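螺丝刀的故事：一把小工具里藏着的大学问

小朋友们，你们家里一定有一个抽屉，或者一个铁盒子，打开来叮叮当当响，里面装着锤子、钳子、卷尺，还有好几把长得差不多、又不太一样的螺丝刀。大人修椅子的时候找它，换玩具电池的时候也找它，有时候找了半天，才发现它躺在沙发垫子底下睡大觉。今天我们就来好好认识一下这位老朋友，慢慢讲，不着急，你可以先去倒杯水再回来看。

先认识螺丝钉

要说螺丝刀，得先说螺丝钉。没有螺丝钉，螺丝刀就没有工作可做，只好整天闲着了。

你仔细看过螺丝钉吗？它和普通的钉子不一样。普通钉子的身子光溜溜的，用锤子“砰砰砰”敲进木头里就行了。螺丝钉的身子上却绕着一圈一圈的花纹，好像有人在它身上修了一条盘山小路，从底下一直绕到上面。这条小路有个名字，叫“螺纹”。

为什么要绕一条小路呢？想一想爬山就明白了。如果一座山很陡，直着往上爬会累得气喘吁吁；要是沿着弯弯曲曲的山路走，路虽然长了许多，每一步却轻松多了。螺丝钉也是这个道理。我们转动它，它就沿着自己的小路，一点一点走进木头里去。转了好几圈，它才前进那么一小截，可是每一圈用的力气都不大，连小朋友的手也转得动。

你可以做一个小实验：拿一张纸，剪成一个直角三角形，那条长长的斜边就是山坡。然后把直角三角形的一条直边贴在铅笔上，让这条边和铅笔一样直，再把纸一圈一圈卷起来。看，斜边是不是变成了绕着铅笔往上爬的小路？（最好先用彩色笔把斜边描一遍，卷起来以后看得特别清楚！）科学家管这样的斜坡叫“斜面”，螺丝钉就是一个卷起来的斜面。

还有一个好处。钉子是直直地进去的，所以有时候也会直直地跑出来。螺丝钉的螺纹紧紧咬住了木头，你想把它一下子拔出来，可没那么容易，得乖乖地沿着原路转回去才行。家里的桌子、柜子、小床，很多都请螺丝钉来帮忙，就是看中了它这股咬住不放的劲头。

螺丝刀由哪几部分组成

现在轮到螺丝刀上场了。一把普通的螺丝刀，从上到下可以分成好几个部分：手柄、刀杆，还有最前面的刀头。

手柄就是我们用手握的地方，一般都胖胖的，颜色也常常很鲜艳，有红的、黄的、蓝的、绿的。颜色鲜艳有个大用处，掉在草地上或者混在一堆工具里，一眼就能认出来。刀杆是中间细长的那一段，负责把手上的力气送到前面去。刀头最小，却最要紧，它要正好钻进螺丝钉头上的凹槽里，两个抱在一起转。
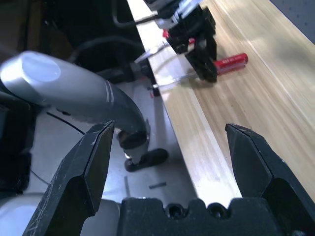 有的小朋友会问：手柄为什么要做得那么胖呢？做得跟刀杆一样细，不是更省材料吗？这个问题问得真好！你可以去门口试一试。圆圆的门把手，用手握着一转，门就开了。可是如果把手的外壳没有了，只剩下里面那根细细的轴，你用手指去捏着转，手指都捏红了，它可能还是一动不动。

这里面的秘密叫“轮轴”。大的部分是轮，小的部分是轴，它们连在一起转。我们的手在大轮子的外边转动，走的圈子大，用的力气小；里面的轴走的圈子小，得到的力气却变大了。螺丝刀的手柄就是轮，刀杆就是轴。所以手柄粗一些，拧起来就省力一些。不过也不能粗得像水桶，那样手就握不住啦。

水龙头的把手、汽车的方向盘，用的都是这个办法。今天晚上吃完饭，你可以在家里转一转，看看还能找到几个轮轴，找到了就告诉爸爸妈妈。

刀头的形状

螺丝刀的刀头有许多种。我们最常见的有两种，一种叫“一字”，一种叫“十字”。

一字的刀头扁扁的，像一把小铲子，螺丝钉的头上就有一条直直的槽，正好让它放进去。这种样子的螺丝刀年纪最大，是老爷爷辈的。它的缺点是容易打滑，你拧着拧着，刀头一歪，就从槽里溜出去了，有时还会在桌面上划出一道印子，让人心疼得不得了。

十字的刀头像一个加号，尖尖的，对准了往里一放，它自己就会站到正中间，不大容易往旁边跑。现在许多玩具的电池盖上，用的都是小小的十字螺丝钉。

除了这两种，还有六角形的、星星形的、三角形的，真是五花八门。我小时候的邻居阿威尔·爱德华兹（Arwel Edwards）是个修钟表的老师傅，他有一个浅浅的木抽屉，里面的螺丝刀排得整整齐齐，一共49把，最小的一把比牙签粗不了多少。我那时候总觉得他太浪费，后来自己拿一把大螺丝刀去拧眼镜上的小螺丝，怎么也放不进去，才知道老师傅是对的。

选螺丝刀有个简单的办法：把刀头放进槽里，轻轻晃一晃。如果晃来晃去很松，说明刀头太小了；如果根本放不进去，那就是太大了；放进去稳稳当当的，就是它了。千万不要凑合，用太小的刀头使劲拧，会把槽磨成一个圆圆的小坑，以后谁来都拧不动它，大人们管这个叫“滑丝”或者“拧花了”，遇到了可要头疼好一阵子。

往哪边转呢

拧螺丝钉，方向很重要。大多数螺丝钉，顺着钟表指针的方向转，会越来越紧；反过来转，就会越来越松。你可以看着墙上的钟，伸出一只手，学着指针的样子转一转，记住这个感觉。

要是一时忘了，也可以想想家里装果酱的瓶子。打开盖子往哪边转？关上盖子又往哪边转？瓶盖里面也藏着螺纹呢，和螺丝钉是一家人。

拧的时候，手要往前轻轻推着，刀杆和螺丝钉站成一条直线，不能歪着。先慢慢转几圈，看它站稳了没有，再接着转。转到后来，你会觉得越来越费劲，那就是快到头了，再拧一点点就可以停下来。拧得太狠，木头可能会裂开，塑料也可能会坏掉。

来，动手试一试

光听不练可不行。请大人帮忙准备一块软一点的木头、4颗短短的木螺丝和一把合适的十字螺丝刀。先请大人在木头上钻好几个浅浅的小洞，这样螺丝钉一开始就有地方站脚，不会东倒西歪。

把木头平平地放在桌子上，请大人用夹子夹牢。然后把第一颗螺丝钉放进小洞里，刀头对准十字，一只手握住手柄，往前推着，顺着钟表的方向转。手转不过去了怎么办？松一松手，把手转回来，重新握好，再继续转。刚开始会有点笨手笨脚，没关系，拧到第三颗、第四颗的时候，你就会觉得顺手多了！

拧的时候可以数一数，一颗螺丝钉要转多少圈才能全部进去。我用自己家的螺丝钉试过，转了大约26圈，手心都出汗了。你的螺丝钉长短不一样，数出来的圈数也会不一样，把它们记在本子上，再和小伙伴比一比。

有几件事一定要记住。刀头是硬的，也有尖的，不要对着自己，更不要对着别人，扶着木头的手也不要放在刀头的前面。拿着螺丝刀的时候不要跑来跑去，递给别人时，要把手柄那一头朝着人家。还有最最重要的一条：墙上的插座、家里的电器，小朋友都不可以用螺丝刀去碰，那是大人才能做的事情，有些连大人也要请电工师傅来做呢。

用完以后

工具用完了，要送它回家。先用干布把螺丝刀擦一擦，手柄上的汗和灰尘都擦掉，再看看刀头有没有缺一小块。剩下的螺丝钉收到小盒子里，盖好盖子，掉在地上的也要捡起来，光脚踩上去可是很疼的（这一点我有亲身经验，还不止一次）。

螺丝刀最喜欢干燥的地方。要是把它忘在浴室里，或者丢在院子里淋了雨，铁做的刀杆就会慢慢长出红褐色的锈。另外，也别拿它去撬油漆桶的盖子，或者当凿子用锤子敲，那都不是它的本行，做久了，刀头会弯，也会崩。好好爱护的话，一把螺丝刀可以用上好多好多年，说不定等你长大了，还能用它给自己的孩子修小木马。

几个新学的词

螺纹：螺丝钉身上一圈一圈绕上去的小路。

斜面：斜斜的坡，让我们用小一点的力气，走长一点的路。

轮轴：一大一小连在一起转动的两个部分，螺丝刀和方向盘里都有它。

刀头：螺丝刀最前面的一小段，要和螺丝钉上的槽配成一对。

下一次，我们来讲讲扳手和它的好朋友螺母。在那之前，请你先在家里找一找，看看哪些东西是用螺丝钉连起来的，椅子底下、柜门里面都可以瞧一瞧，把它们画下来，带到学校给老师看。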